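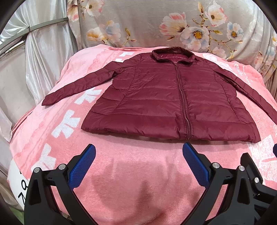 Contrôle sécurité avant ouverture d'hiver – résidence Lerkosov, appartement 181
Passage de novembre, commencé 9h. Cases : OK / À REVOIR / NON FAIT

Détection fumée
Détecteur couloir, bouton test – OK, sonne fort
Détecteur chambre du fond – À REVOIR. Sonne mais faible. Pile changée le mois dernier d'après la fiche, donc remplacer l'appareil entier
Détecteur CO près de la chaudière – OK
Date de fabrication lisible sur les boîtiers – couloir oui (2021), chambre non, étiquette arrachée

Chauffage et eau chaude
Chaudière Midik, pression à froid – OK
Attestation d'entretien dans la pochette – NON FAIT. Pochette vide. Relancer l'installateur, il avait promis de l'envoyer en octobre
Conduit, traces de suie – rien vu
Purge radiateurs – séjour OK, salle de bain à refaire, glougloute toujours
Température au robinet de l'évier – trop chaude, baisser le mitigeur thermostatique avant l'arrivée des locataires avec enfants
Relevé compteur d'eau : 928. Robinets fermés, le chiffre ne bouge pas, pas de fuite apparente

Électricité
Différentiel, test au tableau – OK, déclenche
Prise derrière le canapé – À REVOIR, cache fendu. Scotchée en attendant, c'est pas une réparation !! A changer
Multiprise en cascade sous le bureau – enlevée
Convecteur d'appoint – cordon sain, mais l'interrupteur anti-basculement ne coupe pas à tous les coups. Retiré, rangé au local, étiquette rouge dessus
Éclairage escalier commun – minuterie trop courte, on finit dans le noir au palier du haut. Signalé déja au printemps, pas de réponse du syndic

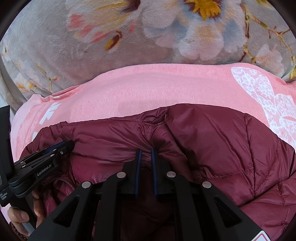
Chambres et textiles
Rien de posé sur les radiateurs – OK
Distance lit / convecteur mural – juste, tirer le lit vers la fenêtre
Rideaux, ourlet au-dessus de la grille de chauffage – À REVOIR, trop longs côté gauche
Lampe de chevet, ampoule de la bonne puissance – OK, LED
Couverture chauffante – aucune autorisée, le rappeler dans le livret d'accueil (la page manque dans l'exemplaire sur place, réimprimer)
Lit superposé, barrière haute – vis resserrées, OK. Échelle un peu de jeu, à surveiller

Fenêtres et balcon
Fenêtres Windix, limiteurs d'ouverture – chambre OK, séjour cassé. Pièce commandée, référence sur le bon
Garde-corps – solide, pas de rouille aux fixations
Entrées d'air – celle de la cuisine était bouchée avec du papier journal. Débouchée. Le redire aux locataires, appareil à gaz dans la pièce !
Volet séjour – descend mal, graisser

Évacuation et extincteur
Porte palière s'ouvre sans clé de l'intérieur – OK
Plan d'évacuation – affiché mais c'est l'ancien, avant les travaux de l'escalier Ratanaporn. À remplacer
Extincteur cuisine – goupille et plomb en place, aiguille dans le vert
Couverture anti-feu – NON FAIT, pas trouvée, regarder dans le placard du haut

Suite
2 points bloquants avant remise des clés : détecteur chambre, limiteur séjour. Le reste peut attendre décembre sauf la prise, à faire en même tems que le détecteur. Fiche à signer au prochain passage, double dans le classeur du local.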